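Workshop members put kitchen table robot arm through its first sessions

22/11/2022 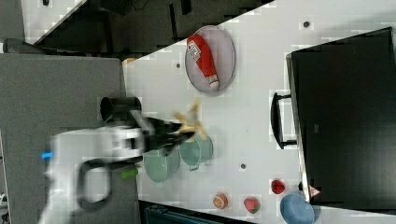 Two builders, one table

A robot arm that can pick up play food and dishes from a tabletop is being put together at the Ziltby shared workshop, where two members have been working on it since May. Yao-tsung Tu and Cauã Sampaio call the project Menix. They work on it in the evenings, after the woodworking benches have been cleared, and have paid for the parts themselves.

The arm stands beside a white table set out like a small kitchen. There is a plate with a ketchup bottle lying on it, a pair of pale green pots, a black cup, some fruit and a light blue bowl. A large black appliance with a long handle takes up one side. The gripper has been working mainly with a yellow toy shaped like a banana.

"The banana is a good one to learn on," Tu said. "It's curved, so where you grab it matters. If you take it too close to one end it swings down and you lose it."

Tu, who repairs sewing machines for a living, looks after the mechanical side. Sampaio writes the control software and keeps the log. In the last set of trials the arm was asked to pick up the banana and put it in the bowl 27 times. It managed 19 of them. Most of the misses came when the arm approached too fast and nudged the toy before the jaws closed.

Sampaio has since changed the program so that the arm slows down over the last part of the reach. He said the change makes each attempt longer but that he would take a slow arm over one that knocks things onto the floor.

Round fruit is still a problem. It tends to roll when one jaw touches it before the other, and the pair are trying softer pads on the gripper. Tu cut the first set from a bicycle inner tube. A second set, molded in silicone, is curing on a shelf in the workshop office.

Next steps

The builders want the arm to move things from the plate into a pot and back again without anyone resetting the table. After that comes opening a door by its handle, a job Sampaio expects to take most of the winter. The handle has to be pulled along a curve, and the arm currently prefers straight lines.

They also plan to tidy the cabling. A cable came loose during a session last month and it took the two of them 20 minutes to find the fault.

Members will be able to see the arm at the next open evening, along with a loom restored by the Conceição textile group and a set of model boats from the Brurkura club. Demonstrations will run in small groups of 4 so that everyone can stand near the table. Visitors are asked to stay behind the tape on the floor while the arm is switched on and to keep bags off the table.

Tu and Sampaio are looking for a third person who knows something about motors. No experience with robots is required. Anyone interested can leave a note in the Menix box by the tool crib or speak to either of them at the workshop.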